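Tandel is looking for people to teach a robot to tidy up

Paid, part time, in person
Project: Skornix
Sessions start in August

We want people who have never driven a robot before, and people who have, and people who mostly drive a shopping cart. If you can sit at a desk with a hand controller in each hand and move things from one place to another with some patience, we would love to hear from you.

Skornix is our home tasks project. The idea is that a robot learns a chore by watching a person do it through the robot's own eyes and arm. You drive, we record everything the robot saw and every move you asked it to make, and a learning program studies the recordings. It needs a lot of them, and it needs them from different people. Our own team has been doing most of the driving so far and we have all picked up the same habits (we all come at a cup from the right, for one thing). The robot has picked them up too. New hands will fix this faster than anything we could do in code.

What you would be doing

All of the driving in this round takes place in simulation. You wear a light headset or use the large monitor, whichever you like better, and steer a robot through the rooms of a computer-made house. The left controller moves the base, the right one moves the arm, and the trigger closes the gripper. A short written instruction comes up at the start of each run, such as "go to the next room and stop in front of the refrigerator" or "find the television stand." You do it, press the green button, rate how it went, and get the next one. Most runs are over in a minute or two. Some are trickier, and people tend to end up liking those the most.

The current list has 173 tasks on it. Nobody is expected to do them all. We will start you on the driving tasks, then the looking tasks, and then picking up and putting down. 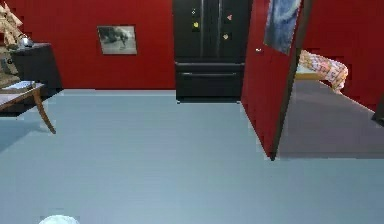
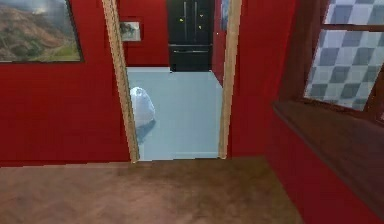
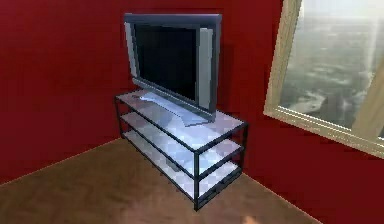
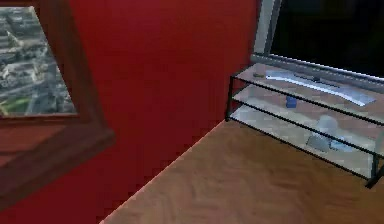

Driving between rooms is the first thing we ask new people to practice, and it takes up most of your first session. You learn how close to a door frame you can pass, when to turn, and how to keep your goal in view while you do it. A good early run is the one in the second picture: line up with the doorway, roll through toward the black refrigerator, and go around the white bag on the floor without touching it. We don't tell you which side to pass on or how wide to swing. Take the path that feels right to you, and if you change your mind halfway, go ahead and change it – a recording of somebody correcting their course is worth a lot to us.

Looking tasks come next. These are short and some people find them the most fun. You might be asked to get a clear view of everything on a set of shelves, so you move in, lean the robot's head down, back off, and try a different angle. Glass shelves are a nice challenge, as you can see things on the lower levels through the upper ones and still have to work out which level they are on before you reach for them.

Mistakes are fine. Please don't restart a run when you drop something. Go back and pick it up if you can, then finish. We used to throw out every run with a fumble in it, and the robot learned to be very good on days when everything went well and quite lost on all the others. Now we keep them.

How the sessions work

Sessions last two hours and take place in the Giron room on the ground floor of the Kolev building. Morning, afternoon and early evening slots are open, and on Wednesday we stay open latest. You get a break whenever you want one, plus a fixed one at the halfway point. Driving with a headset on can make some people queasy at first. Switch to the monitor at any time, you will be paid the same.

The first session is training. One of us sits next to you the whole time, and you get paid for it like any other. After that you can work at your own speed. We pay by the hour and never by the run, so there is no reason to hurry. Slow, smooth arm movements make better recordings than quick ones anyway.

Pay is $17 an hour, paid every two weeks. We ask you to sign up for at least four sessions, as it takes most people one or two to get comfortable. There is no upper limit until the round is full. We have 700 recordings so far and would like to end the round with up to 2000.

Who can apply

You need to be 18 or older, able to use two hand controllers, and able to read short instructions in English. Glasses are fine with either setup. Left-handed people are very welcome! The controls can be swapped, and we have very few left-handed recordings. You can sit or stand, and both stations fit a wheelchair.

No coding, no engineering background, no gaming experience needed. If you do play a lot of games, that's good too, though you may find the robot's arm slower than you're used to. It has a real arm's speed limits built in.

If you have had seizures triggered by screens or flashing light, please don't sign up for this round.

What we record

We save the robot's view, the controller movements, and your rating after each run. We don't film you or record your voice. Recordings are stored under a number in place of your name, and you can ask us to delete yours up to the end of the round. The consent form spells this out, and you'll get it by email a few days ahead so that you can read it at home.

After this round

A smaller group will be invited to stay on for hand guiding, where you take hold of a real arm and walk it through a motion with your own hands. It feels completely different from using the controllers and we are really looking forward to opening it up to more people. Tell us in your message if that interests you. It won't affect whether you get a place now.

How to apply

Write to Emanuel Moldovan, who runs the sessions, using the contact form on the Skornix page. Please include:

the days and times that usually work for you
whether you are left- or right-handed
headset, monitor, or no preference
anything we should know to make the station comfortable for you

A few sentences are plenty and we don't need a resume. Emanuel answers everybody, normally within a couple of days, and he's happy to show you the station before you decide. You are also welcome to bring a friend along to try it out – there are two stations, and the training session works well in pairs.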